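Denside Children's Fund - Minutes of the Spring Meeting
Tuesday, 6:30 p.m., upstairs room

Present: Tzu-hsuan Yang (chair), Dede Korletey, Sum-yee Lu, Sze-wing Huang (minutes)
Apologies: Rasha Chamoun

1. Last minutes
Approved with one correction - the March clothing drive brought in 483 items.

2. Money
Sum-yee reported a balance of $2,496. The bus for the Brilov House visit is still to be paid.

3. Brilov House visit
Dede has agreed the date with the home. 13 children will come to the picnic, two using wheelchairs. Lunch is at noon. Sze-wing will ask the home again about food allergies and pass the list to Dede by Friday.

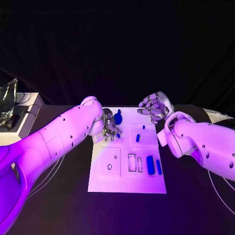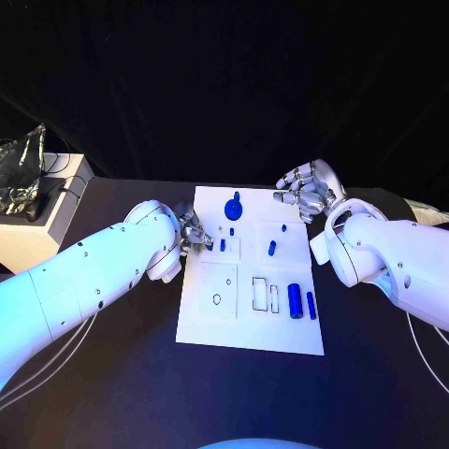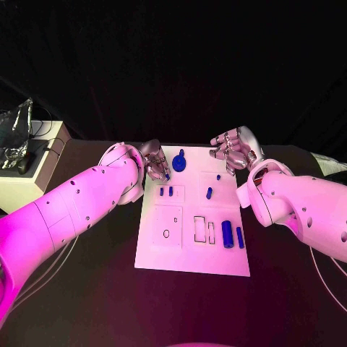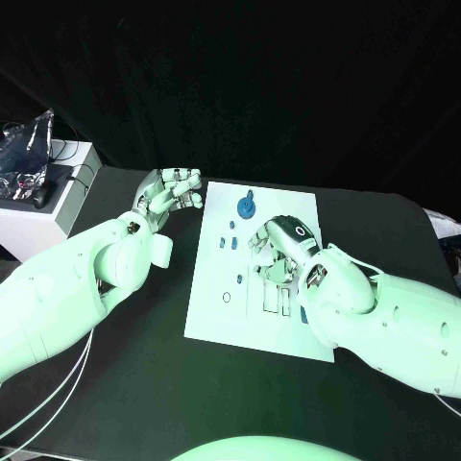
Two robot arms at a dark table, four views

4. Reading helpers
Two new helpers start next month. Both have returned their background check forms. Tzu-hsuan will go with them for the first session.

5. School supplies
The quote from Zekum for backpacks and notebooks came to $1,291. Members felt this was high. Sum-yee to get a second quote. Decision held over.

6. Other business
Rasha sent a note asking for a new lock on the storage closet. Agreed. Dede will buy one.

Meeting closed at 7:50 p.m. Next meeting same room, first Tuesday of the month.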